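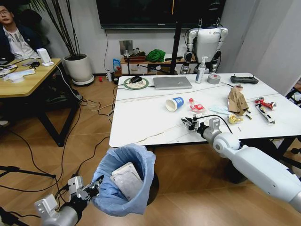 Written by Reto Bühler, Vostudby
Druta Control manual, updated February

4.3 Setting up a two-arm clearing task

This section covers the table clearing task in Druta Control. One arm holds the bin, the other picks. Finish the head camera calibration in 4.2 before you start.

1. Open the Tasks panel and choose New, then Two-arm. Name the task. The name cannot be changed once episodes have been saved under it.

2. Set the left arm to Hold. Drive the left gripper to the rim of the bin, close it, and press Lock grasp. The planner now treats the bin as part of the arm and moves its collision shape with it.

3. Set the right arm to Pick. Leave the approach height at 12 cm until you have a clean run.

4. Press Scan. Each item found on the table gets a coloured outline and a class. Check the list by hand. A cup on its side, a flat face mask and a crumpled wrapper should all come up as Discard.

5. Mark anything that must stay as Keep. On our table that means the laptop, the mouse and its mat, the hand sanitiser, the roll of tape and the handheld controller. Keep items are given a margin of 4 cm.

6. Draw the cable mask. Thin black cables on a pale top are often read as edges of the table — trace them with the brush and save.

7. Press Plan, watch the preview through to the end, then press Run.

Caution: Keep one hand on the stop button during the first run of any new task. Lock grasp does not release when you press Pause.

Note: Where items overlap, such as a mask partly under a piece of cardboard, the planner takes the upper one first and scans again. If it picks the lower one, raise Overlap weight to 2.

Note: The default picking model was trained on 3,258 grasps recorded at Ullport. It is weak on flat items. The Mogensen add-on has a separate model for these, see 4.6.

If Scan returns an empty list, check that the head camera is set as the source and that the table plane is shown in green. Restart the perception service if it is not.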